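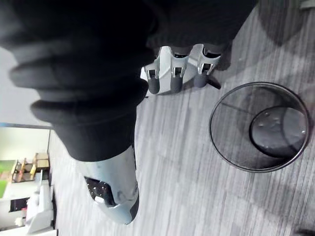 Round black mesh basket on the gray streaked carpet

Anwara Siriwardena wrote:
> Before I order for the second floor, can people tell me
> which wastebasket they want? Choices are the round mesh
> or the square plastic. I need 28 in all and the order
> goes in Monday.

Round mesh for our side, please, same as the one in the photo. It looks fine on the striped carpet and it doesn't take up much floor. We need 6 of them, one per desk.

Please add small liners if the budget allows. Food scraps go in the kitchen bin either way, and I'll remind our people about that.

Could you have them left by the Tralden room? The hallway is full of boxes until March.

Zirar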